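Workshop notebook
Home | Notebook | Recipes | Archive | Contact

November, 7:40 a.m.
by Liis Zariņš

Kitchen counter day. The bench in the back is still covered with jar lids, so the tinting trials have moved to the coffee corner, where they will annoy the largest possible number of people.

What I am after: a blue for the Treren window panels that goes on as a thin wash and doesn't look like toothpaste. The Sesano powder gives a good blue and a lot of grit. The Vover concentrate gives no grit at all and a color I can only call swimming pool. The plan is to get the Sesano to behave by making it up weak, letting it sit, and pouring it off in stages.

Base mix is 457 grams of water to 2 grams of powder. I weighed the powder on the small scale, which took three tries to agree with itself. Stirred with a chopstick, left it while I answered mail, came back to the same lumps in a new arrangement.

Notes on pouring, before I forget them:

Glass bowl, always. I did the first round in a steel one and spent ten minutes admiring the color of steel. With clear glass you can get your eye down to counter level and see what is lying on the bottom.

Small cup for transfers. The big jug is faster and puts half of it up the side of the bowl. Tip slowly, stay low over the middle, and stop before the sludge at the bottom of the cup decides to join in.

Dark cloth within reach. We own one navy cloth that can take a blue stain without anybody writing me a note, and it stays on this job until the panels are done. The white dish towels are not for this. I know who used one last time, and it was me.

Work near the sink but don't work in it. The divider between the basins is exactly the wrong width for balancing a bowl on – tested, regretted.

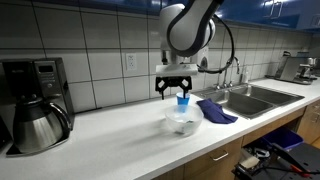 Settling times

First pour-off at 216 minutes. I had meant to do it at three hours and got talking. Top layer clear enough to read a label through, pale blue, a few specks still wandering about. Second pour-off was left for 261 minutes and came out cleaner, though I am not convinced the extra wait did anything except let me have lunch.

Brushed both onto scrap glass, one coat each. The first dried with a faint sandy edge along the bottom. The second dried flat. Held up against the window they are the same blue to me, and I have been staring at blue since before eight, so take that for what it's worth.

Tried one more scrap with two coats of the second batch. Better than I expected. It has some depth to it and the brush marks mostly closed up. Where the coats overlapped at the corner there is a darker line, so the panels will have to be done in a single pass, top to bottom, with the phone in another room.

Lost nearly a third of the powder to sludge. At what Sesano charges this is irritating. I have saved the sludge in a jar marked SLUDGE, BLUE, next to the jar marked SLUDGE, GREEN from the spring, for which I also had plans.

Housekeeping

Rinse the bowl straight away. Dried tint on glass comes off with warm water and dish soap, but it takes its time, and the ring at the waterline needs a fingernail.

Wipe the grout as well as the tile. Grout remembers.

Keep the cup away from the coffee things. It looks like a cup because it is a cup, and somebody will drink out of it. I've put a strip of tape on the shelf and written TINT on it, and that is where it goes afterward.

To try next: a pinch of gum in the mix to hold the fine stuff up, a coffee filter on the second pour-off, and cooler water. Also order more scrap glass, and ask Treren whether "a calm blue" in their last message meant the first sample or the third.

Comments (3)

pour_decisions
Gum worked for me with a similar powder, but go easy. I put in too much and had blue jelly by morning.

Marta
A coffee filter will take an age. Try an old nylon stocking first, then the filter if you still see specks.

hollis_b
What was the plan for the green sludge?

Previous entry | Next entry | Back to top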